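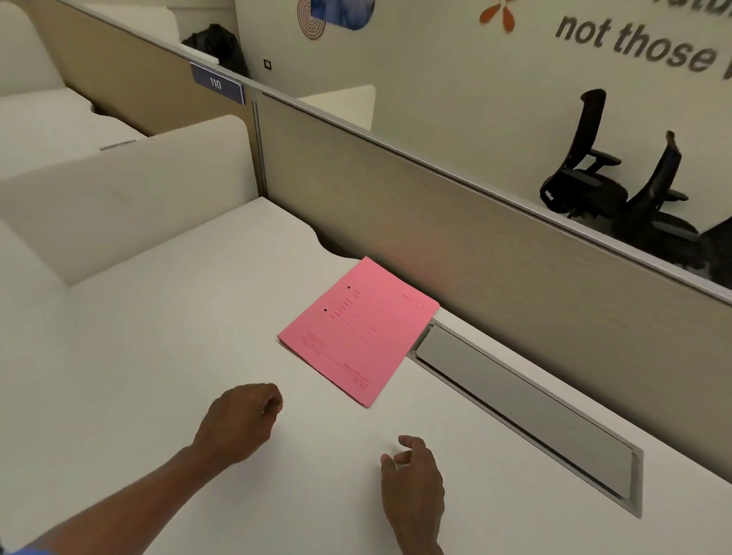

# Chapter 3: Planning the Equipment Budget

An office that intends to automate routine handling begins with a list of tasks and leaves the catalog for later. Forms are moved, desks are cleared, waste paper is gathered from wherever it was left. Each task is entered on the planning sheet with its location, its frequency, and the surfaces involved.

The purchase price is the figure most often quoted and the least useful taken alone. In the Enon office plan, used throughout this chapter, roughly 30 percent of the first-year budget went to installation, training, and spare parts. Bids from Benel and Rowlands were compared over 3 years of service. Soft items, such as loose or crumpled paper, were priced separately from rigid ones, as they usually call for a different gripper. 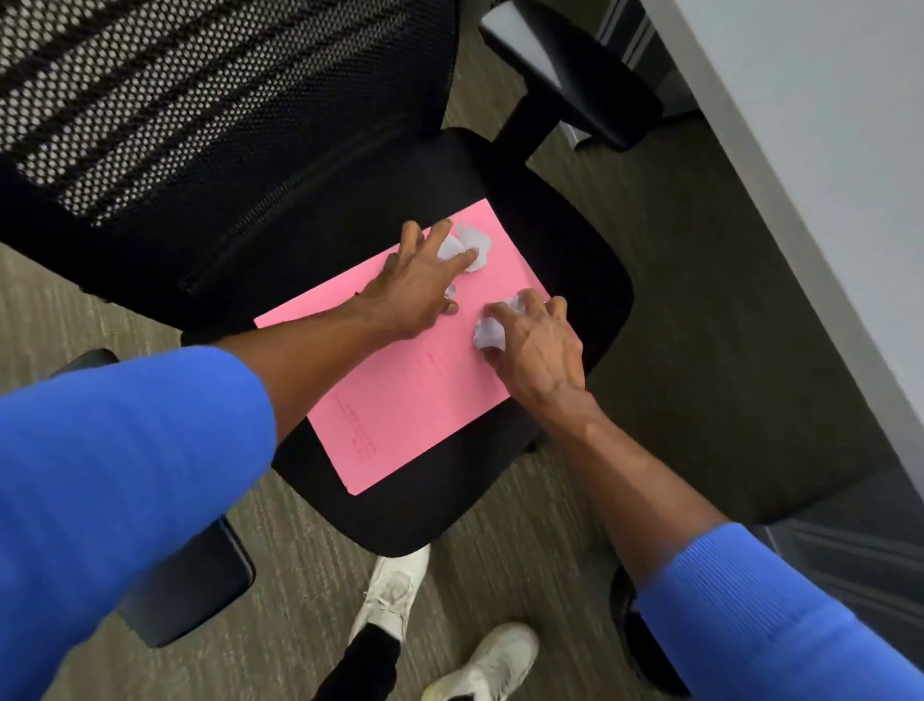

Dredau objects that a separate line for soft items invites overspending, and would have the buyer lease a single unit for 2 months before any bid is requested. The objection has merit where the task list is short. Leasing charges must then be entered under operating costs, as described in the next section.

## 3.1 Capital and Operating Costs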